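Last updated: 2024-08-26
Reading time: 4 minutes

Paper, paste and my nan's back bedroom

I promised last time that I'd write about wallpaper, and three of you have already emailed to tell me I'm wrong about it, so let's get going! I love the stuff. I grew up in a house in Nedcombe where every single room was papered, including the cupboard under the stairs, and my nan's back bedroom had ribbons and roses all over it, ceiling included. I slept in there every summer and I used to follow the ribbons with my finger until I dropped off.
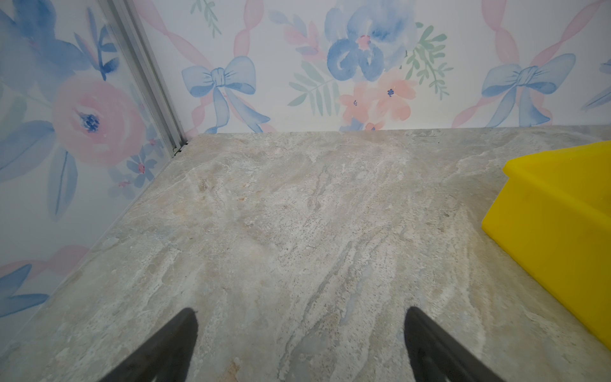
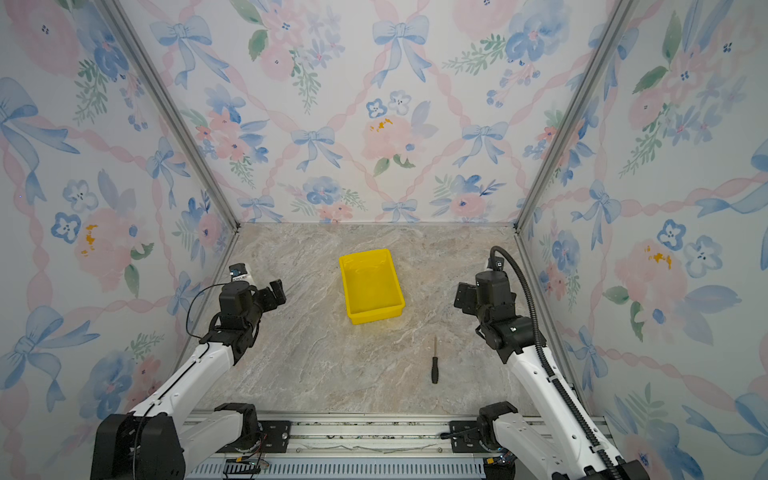
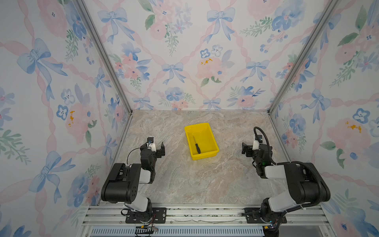
Marble-patterned surfaces in all three, and in the second and third the bows and ribbons in full.

Anyway, I've just finished doing our spare room, and I went for a big old-fashioned floral from Beaudoin (the range is called Tundia, and no, I don't know what it means either). It was £40 a roll, which made me wince a bit, and I needed more than I'd worked out on the back of the gas bill. Please, please measure your pattern repeat before you order. A big print can waste a shocking amount of paper at the top and bottom of each drop, and if you run out you might not get the same batch. I had to ring round for my last roll and found one at Stekanness, the trade place behind the station, where the man on the desk went up a ladder for me and wouldn't hear a word about my batch numbers until he'd had a good rummage. They matched. I could have kissed him.

My dad's old friend Lefteris Drakos taught me to hang paper when I was 25 and living in a flat with walls like a ploughed field. He started with a plumb line and he made me do it again on every wall, muttering. I still do. Old houses lean, and you can't trust a corner or a door frame to tell you what's upright. I draw my first line lightly in pencil (never biro, it comes through) and work away from it in both directions, so the awkward join ends up behind the door.

Paste-the-wall paper has changed my life, I'll say that too. No long table, no folding wet drops over your arm like a waiter. You roll the paste on, offer up the paper and slide it about until the pattern meets. I had the long wall done before lunch. Then I spent the whole afternoon on the bit round the window, with a blunt knife, because I couldn't be bothered to walk downstairs for new blades. Learn from me. Change the blade every couple of cuts — they're cheap and torn paper isn't.

The total came to almost £109 more than painting the room would have cost, and I know because my husband worked it out and stuck it on the fridge. He'd have had magnolia. He has since been caught reading in there twice, so draw your own conclusions.

One thing I haven't sorted is the curtains. Plain seems sensible, but I've got some striped cotton in the loft that my sister gave me and I keep carrying it in and holding it up against the window. Stripes with flowers, yes or no? I want to get it settled in September, before the in-laws come.

Next time it's gutters. Sorry.

Comments (4)

Maureen P.
Stripes with flowers, yes, as long as there's one colour in both. I did it in my hall and it looks lovely.

gardenpath99
What do you do behind radiators? I always end up with a crinkly mess and my knuckles skinned.

Author
I tuck it down as far as a small roller will reach and leave the rest bare! Lefteris would take the radiator off, but then he owns the right spanners.

Tom from the allotment
Looking forward to gutters.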